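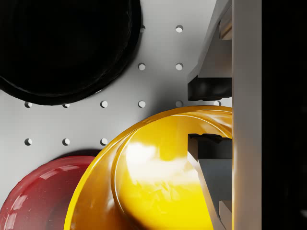

Minutes of the May Meeting, Drineck Craft Bloggers' Circle

Held in the back room of the Ivari Street library, 6:30 p.m. to 8:50 p.m. Harsh Malhotra in the chair. Minutes taken by the secretary, who was asked last time to keep her opinions out of them and has agreed to try.

1. Minutes of the last meeting

Approved with one correction. The line saying the new header for the shared blog was "finished" should read "started." Members who looked at the blog this week will know the difference.

2. Matters carried over

The button for members' sidebars still links to the old address. It was promised for March and then for April. Harsh said it would take ten minutes. The secretary pointed out that it had been going to take ten minutes in March. It is carried over again.

The three members who offered to bring back the "finish it Friday" posts have between them written one. It was a good post. The item stays open.

3. Moving the shared blog to Sisodia

Harsh gave a demonstration of Sisodia, a blog service his sister-in-law uses for her cross-stitch patterns. He says it is faster, that photos load in the right order, and that we would stop losing comments. It costs $68 a year. What we have now costs nothing.

The demonstration worked well for the first page. The second page did not load, and Harsh put this down to the library's wireless. That may be so. Several of us had no trouble reading our own blogs on the same wireless while we waited.

Questions from members:

Would the old posts come across? There are 674 of them, going back to the year of the apron exchange. Harsh said the service has an import tool. He has not used it. Asked whether his sister-in-law had, he said she started fresh.

Would the comments come across? Not known.

Would people who get us by email keep getting us by email? The help page says yes in one place and "in most cases" in another. The secretary read both out loud so that there would be no argument later.

Would we gain any readers? Harsh thinks we could reach 1,000 email readers by the fall. We have 792 now, and a fair number of those addresses probably belong to people who signed up for the pot holder giveaway and haven't opened anything from us since. The secretary asked where the 1,000 came from. It came from the Sisodia home page.

It was proposed that we move everything in June. This did not get a second. It was then proposed that Harsh set up a trial copy with twenty old posts, including at least five of the long ones with many photos, and bring it to the next meeting so we can poke at it. Carried, with one member abstaining because she had gone to move her car.

4. The makeover swap

For anyone who missed last month, the idea is that members draw names and each one redoes another member's blog page: colors, header, sidebar and so on. Nine members are in so far.

There was a long talk about how much say the owner gets. Some feel a surprise is half the fun. The secretary has been on the receiving end of one of these, woke up to a lime green sidebar, and thinks the owner should see it first. After some back and forth it was agreed that the owner will get a preview and one round of changes. She can also keep her old design if she wants, with no hurt feelings. Whether there will be no hurt feelings remains to be seen.

Everyone taking part is to save a copy of her current template before handing over a password. Please do this. Last year two people said they had, and one of them had.

Music players that start by themselves are out. This was the only unanimous vote of the evening.

5. Table at the Braltent summer fair

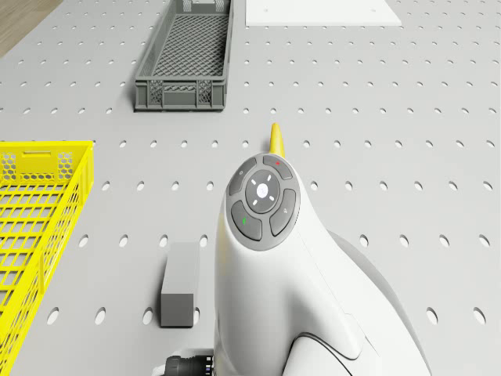 Braltent has offered us half a table again, in the same corner by the side door. Last summer we handed out cards with the blog address, and we have no way of telling whether a single person who took one ever visited. Harsh believes they did. He would like to sell fabric bundles and finished pieces this year, laid out in dark gray plastic crates, the long shallow sort with a diamond mesh floor and mesh sides. They would look tidy enough with fat quarters folded in them. The secretary asked what happens to hat pins, snaps and small buttons in a thing made mostly of holes, and it was agreed that notions will go in lidded jars. Two crates at most, please, as half a table is half a table.

Prices were discussed. The feeling was that we were too cheap last time and that anyone asking $4 for a hand-quilted mug rug is doing the rest of us no favors. Each member will price her own work. A suggestion that all prices end in 99 cents got no support, as someone would have to make change.

There is still no agreement on who sits at the table between noon and two. Those who said in the winter that they would "love to" are reminded that the sign-up sheet is still blank for those hours.

6. Giveaways

The June giveaway is a set of vintage pattern envelopes found at an antique mall. The member who is donating them says they are from the fifties. Another member thinks the hairdos say early seventies. The post will say "vintage" and leave it there.

Entry will be one comment per person. The old rules, with extra entries for following, sharing, and posting the button, were dropped. They made a lot of work, and the button, see item 2, doesn't go anywhere.

7. Photo help

Two members asked for a lesson on taking better pictures of quilts indoors. Harsh offered to bring a lamp and a big sheet of white foam board. The secretary would like it noted that her best picture ever was taken on a clothesline on a cloudy day for free, but she will come to the lesson. It will take up the first half hour of the next meeting.

8. Any other business

A reader wrote to ask if we would link to her husband's gutter cleaning business. We will not.

The coffee fund jar was short of the price of coffee. Please look at the jar on your way past it.

Someone left a rotary cutter, blade open, in the tote bag with the name tags. Come and claim it from the secretary, who found it with her thumb.

Next meeting: same room, 6:30 p.m., with the trial copy of the blog, if there is one.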